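The spreadsheet has a tab called "Robot" and a tab called "Robot (real)"

I started the first tab in March, when I was young. It had one line for the arm, one line for the gripper and a line called Misc, into which I put $1,000 with the easy confidence of a man who has never bought a connector.

The second tab came after Kaan Bilgin looked at the first one. Kaan has set up more of these than I have, and he read it the way a dentist looks at you when you say you floss. He asked where the table was. I said we had a table. He asked if it was bolted to anything. I said it was a very heavy table, and he wrote "table" on a sticky note and put it on my laptop.

So now there is a table on the list. There is also a mounting plate to go between the table and the arm, a box of bolts to go through the plate, and a drill bit to make the holes, because the one we own is for wood and has opinions about steel.

Two quotes are in so far. Monedon will sell us the arm and the controller together and charges for training. Gromon is cheaper by a decent margin until you reach page 6, where you learn that the power supply is an accessory. I respect this. I would like to sell someone a car and list the seats on page 6.

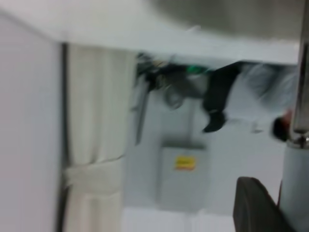 Should we buy the wrist camera now or wait until the arm is running?

Buy it now, if the money exists. The mount, the cable and the bracket all have to fit around the gripper, and doing that twice costs you a second set of brackets and a week of everyone's patience.

Cables deserve their own paragraph and, as of last month, their own budget line. I had put down 53 dollars. I don't know where that number came from. The first proper cable I priced, the kind made to bend all day without dying, was 162 dollars by itself, and we need it in a length that Obura calls "non-standard" in a tone you can hear through email.

Spare fingers are the other thing. Fingers wear, fingers meet the table at speed, and Fotstead quotes them at six weeks. I've put two extra sets on the list. Kaan says three. We have settled on three, in the sense that he edited the cell while I was getting coffee.

Still open: who pays for the electrician, whether shipping includes getting the crate up the stairs, and what to call Misc now that it has nothing left in it. The Monedon quote runs out at the end of the month, so I'll be on the phone with them tomorrow at 9 to ask about the stairs.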